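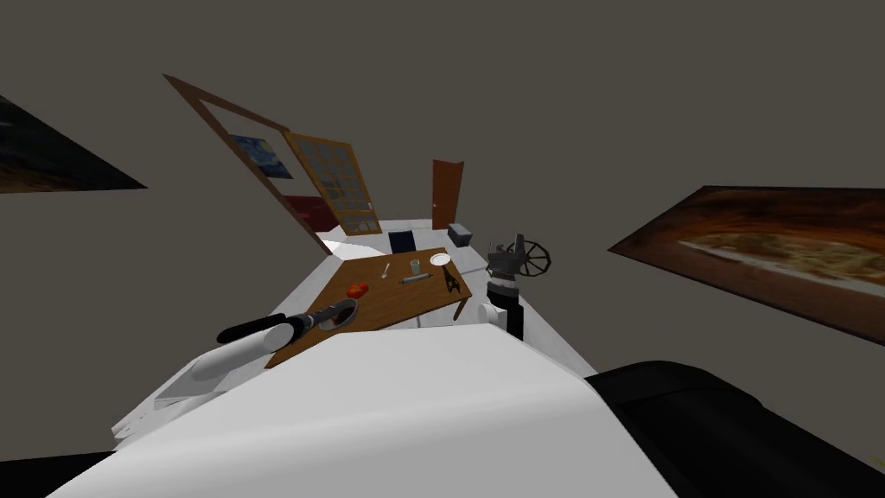 Read the word "lifetime" again, Kerstin Kristiansen told me, and then try to find out whose. She had been through the same booklet I had, the one that comes folded in the box with a Clerholm skillet, and she had gotten no further than I did. The front says Guaranteed for Life. The back, in gray type, says the guarantee covers "the expected life of the product under normal household use." How long is that expected to be? The booklet moves on to oven temperatures.

I've been collecting these things since June. Warranty cards, registration slips, the little square leaflets in four languages. I started after a drawer runner went on a Levside sideboard and I spent most of a month trying to get a new one out of a company that had promised me, in writing, that I would never have to worry about drawer runners. I am still not convinced that anybody lied to me. I am also on my second set of runners, both of which I paid for.

Lifetime warranties used to be for tools and luggage. Now they come with frying pans, dining chairs, bath towels, umbrellas, a dog bed I saw in a store window in Drenton. The pitch is always much the same. You are tired of junk, the company is tired of junk, and together you are going to buy one good thing and be done with it. I like the idea a lot, and I've paid extra for it more often than I'd care to add up. But an idea I like this much deserves a closer look than I was giving it at the cash register.

Start with what is covered. Nearly every document in my pile covers "defects in materials and workmanship." That sounds broad until something breaks. A defect is a thing that was wrong when it left the factory, and most things that were wrong when they left the factory show themselves pretty quickly. What happens to a chair in year 8 is usually that people have sat on it. Joints loosen and seats sag. The warranty calls this wear, and wear is out. So is "improper care," which in the case of one pan includes leaving it in the sink overnight. I asked the company how they could tell. They said their technicians were experienced.

Then there's the matter of who is covered. Original purchaser only, in most cases, with proof of purchase. So the table you hope to hand down to your kids, the one in the ad with three generations leaning on it, loses its guarantee the moment you hand it down. Florencio Urquijo had this happen with a set of Bustos knives that came from his father. One snapped near the handle. He sent photos, and the reply was friendly and fast and said the warranty was not transferable. They offered him 19 percent off a new one.

"I'd have been less annoyed by a form letter," he said. "She was so nice about it."

And there's shipping. A free replacement for a heavy item isn't free if you have to mail the broken one back in "packaging equal to the original." I priced it for my sideboard, since the first email from Levside suggested I return the whole unit for inspection. It came to more than the sideboard would fetch secondhand. I suspect plenty of claims end right there, at the post office counter or a little before it, and I'd love to see a figure. I asked three companies what share of lifetime claims are dropped before they're decided. One said it didn't track that. The others didn't answer.

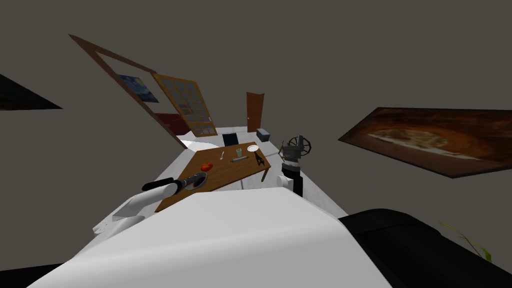
Oh, it's priced in, Heiðrún Ragnarsson said when I read her my list of complaints, every bit of it, and she couldn't see why I sounded so shocked. A company doesn't need to cheat anybody. It only needs to know that people move, lose receipts, get divorced, get bored of the color, and decide that an afternoon of emails isn't worth a pan. If you sell 100 of something and hear back from 2, you can promise those 2 the moon.

Fair enough. I don't think she's wrong, and I'll go further and say some of these promises are kept handsomely. Olaia Esteban got a new lid from Clerholm in less than a week, no receipt, no photos, after a phone call that she says was mostly about soup. I believe her. I'd only point out that stories like hers travel. People tell them at dinner. A person who gave up halfway through a web form has nothing to tell, so you don't hear from that person, and the brand's reputation is built out of lids.

What bothers me more is what the word does to the rest of the purchase. With "lifetime" on the tag, I stop asking the dull questions. Can I buy the part? Is it a standard screw? Will a regular repair shop touch it? My Levside runners, as I learned in the end, are a size made for Levside and nobody else, and the fix that finally worked involved a file, a hardware store, and a set of runners meant for an office cabinet. Fulgencio Goicoechea did that job for me in his garage in up to two hours, counting coffee, and he was rude about the sideboard the whole time. A company willing to sell me the part over the counter for the next ten years, with a price printed next to it, would be worth more to me than a guarantee I have to argue for.

A few firms do that. They tend to be unglamorous and their catalogs are hard to read, with pages of springs and washers and feet. Nothing in them is promised for life, mine or the chair's.

I wrote to Levside one last time before this went to press and asked, as plainly as I could, how long they expect a sideboard to live. The answer thanked me for being part of the family and attached the booklet.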